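4. Preparing the table for the Stistura wiring practice set

Before you start, put the paper mat on the table and make it flat. Do not connect anything to the wall outlet until step 8.

1. Unroll the power strip cord fully. A cord that stays in a coil can become warm under load.
2. Put the power strip on the mat with the sockets up.
3. Place the knife switch on the left side, with its lever easy to reach.
4. Place the push-button switch box near the right corner – it must not touch the strip.
5. Keep the phone charger for the last test. Straighten its cable before use.

Note: Spare switches are ordered from Skillix under part number 263.

Caution: The knife switch is for the low-voltage exercises only. Never wire it to the power strip.

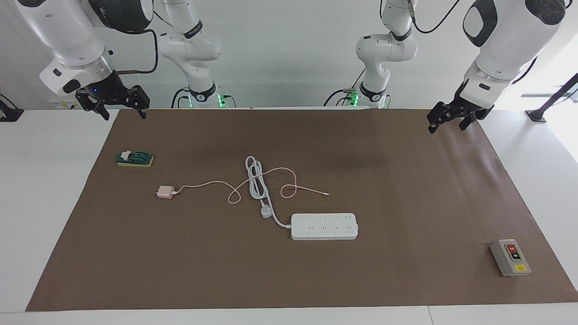 Can I use my own power strip with the set?
Use any grounded strip with a cord of 10 feet or less and its own circuit breaker. Check the cord for cracks first – a damaged strip must be replaced.

6. Compare the parts with the list on page 26.
7. Dry your hands and move drinks away from the table.
8. Plug the strip into the wall outlet.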